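*Notes for the Thursday evening group, session 2: Washing and caring for household fabrics*

Welcome back, everyone, and thank you for bringing so many labels last time! I had no idea people kept them in envelopes. A few of you asked for the notes in writing, so I've put down most of what I plan to say, plus a few things I'll probably forget to say.

## Start with the fiber

Before you think about soap or water, find out what the cloth is made of. Cotton and linen are plant fibers and they put up with a lot: hot water, a good scrub, a hot iron. Wool and silk come from animals and don't like heat, rough handling or strong detergent. Polyester and nylon wash easily but hold on to body oils, and that's why an old gym shirt can smell stale straight out of the drawer.

If the label is gone, go by feel and be cautious. Cool water and a gentle cycle will hardly ever ruin anything, although they may not get it very clean the first time around.

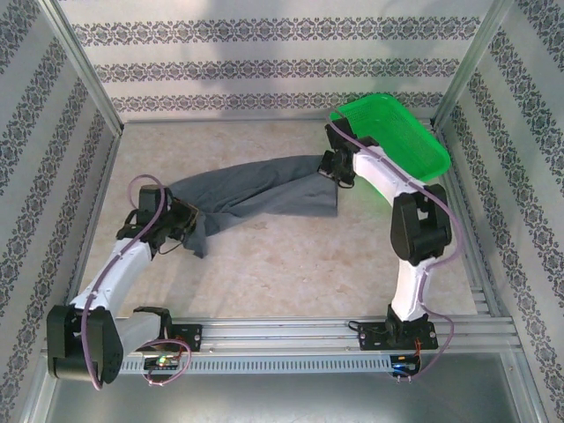
Dark colors deserve their own load, at least for the first few washes. Turn the pieces inside out, use cool water, and don't pack the drum (I know, I know, we all do it). Clothes need room to move or the detergent never rinses out, and you end up with those chalky streaks that look like fading but are only soap. A second rinse usually takes care of them.

## Reading the temperature on the label

The little washtub with a number in it gives the highest temperature in Celsius, and you're always welcome to go lower. Elsa Jääskeläinen asked how that works on an American machine that only says "warm." It varies a good deal from one machine to the next, so check your manual, and when in doubt pick the cooler setting.

One more thing on labels — "100% cotton" tells you about the fiber and nothing about whether the cloth was preshrunk. Encarnación's curtains from Troscombe were all cotton and came up a hand's width short after one hot wash. She has kindly agreed to bring them in, so please be nice about it.

## Stains

Blot first, and keep blotting longer than you think you should. Rubbing pushes the stain deeper and roughs up the surface of the cloth.

- **Blood, egg, milk:** cold water only, as soon as you can.
- **Grease:** a drop of dish soap worked in with a fingertip, left for 20 minutes, then washed.
- **Coffee and tea:** cool water, then a little white vinegar on cotton or linen. Test a hidden seam first.

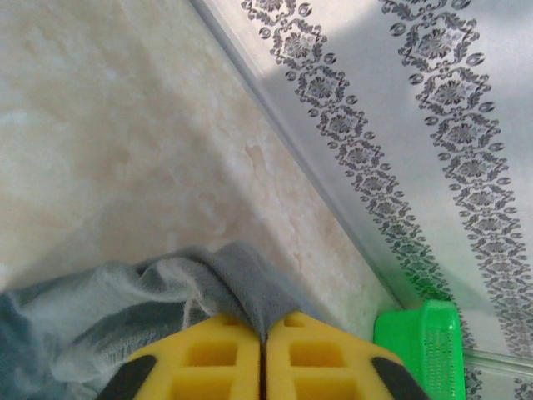

Please keep anything stained out of the dryer until you're sure the mark is gone. Heat sets it, and after that you're mostly hoping. I air dry and look again by daylight, as kitchen bulbs hide all sorts of things.

## For next time

Bring one washable item that's giving you trouble and a white cotton rag. Valter Björklund is covering wool, including how to block a sweater flat, and he'd like everybody to have a bath towel as well. The Hirkus handout on care symbols is by the door if you missed it.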